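Speaker notes: A two-finger arm on a kitchen counter
Jurkden shared workshop, open evening
Speaker: Gorazd Bošković
May 17, 2018

Slide 1. Title
Say name, say bench number. Thank Humaira Sial for the finger prints and for the second set of eyes on the wiring. Questions at the end except for safety questions, which can interrupt.

Slide 2. What was built
Desktop arm, 5 joints plus gripper. Hobby servos at the wrist, geared steppers at the base and shoulder. Printed links. The controller runs on an old laptop over USB. Total parts cost so far is on the handout, so don't read it out. Mention that the first shoulder bracket cracked in March and that the current one is aluminum angle.

Slide 3. Wiring
Two supplies, one for motors and one for logic, common ground at a single point. Before that the wrist servo twitched every time the shoulder accelerated. Show the scope trace. Pause here, people like the scope trace.
Fuse on the motor side. Emergency stop cuts motor power only, so the arm drops. Keep a hand away from underneath.

Slide 4. Gripper
Parallel fingers, dark gray, flat inner faces. Driven from one servo through a rack and pinion. Backlash is noticeable at full opening and small near closed. Current limit is set in software. If the current stays over the limit for 522 milliseconds the grip is treated as closed and the servo holds position.
Humaira wants rubber pads. I want to finish testing the bare faces first. Leave it at that unless she brings it up.

Slide 5. Wrist camera
Small board camera on the gripper mount, looking down past the fingers. Cable runs along the forearm in a loop with slack for the wrist roll. The first cable was too short and pulled out of its connector on a full turn.
Calibrate after every finger change. Printed checkerboard, flat on the counter, taped at the corners.

Slide 6. Test objects
Toy vegetables and a plastic basket with holes in the walls. Cheap, washable, odd shapes. The basket holes confuse the edge detector because the counter shows through them. Marble pattern on the counter doesn't help. Current workaround is to mask by color first and look for edges second. Turquoise masks well.

Slide 7. Wrist view, yellow cucumber
Leave this up while talking. Point out where the fingers sit on either side. Upright is a harder case than lying down: tall object, narrow base, and any sideways push before the fingers close can tip it. Approach is slow for that reason.
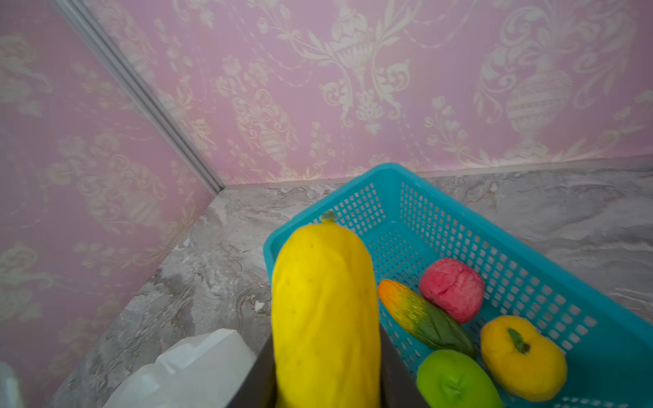 Approach speed is one constant in the config file. Closing speed is another. Changing both at once was a mistake and cost an evening of log reading. The log for that evening is 2,455 lines, most of them the same joint warning.

Slide 8. Open problems
Wrist roll drifts when the servo warms up. Lighting changes move the color thresholds, yellow worst of all. No collision check against the basket rim yet; waypoints are entered by hand with clearance added.

Slide 9. Next
Encoder on the wrist. Thresholds set from a reference card at startup. Config files and finger models are on the workshop drive in the folder named Tridura.
Take questions. Power the arm down before anyone comes up to the bench.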